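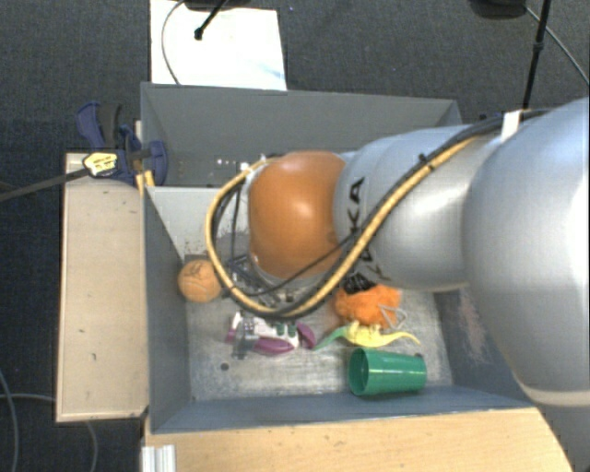 How often should a picking cell get its cable dress checked? At the start of every shift, and again after any change to the gripper or the bin position.

Our rule at Idum: run the arm through full wrist rotation at reduced speed and watch the loop. If it snags or pulls tight, stop and re-route.

Ties get replaced every 900 hours — sooner if one has slipped. Log it under the cell number, with initials.

Bin clamps are on the same sheet. Chiamaka Ajayi wants them retightened before calibration, never after. A bin that shifts 3 mm makes the calibration worthless.

Rev 3 of the sheet goes out in June. Send corrections to Delia Olteanu.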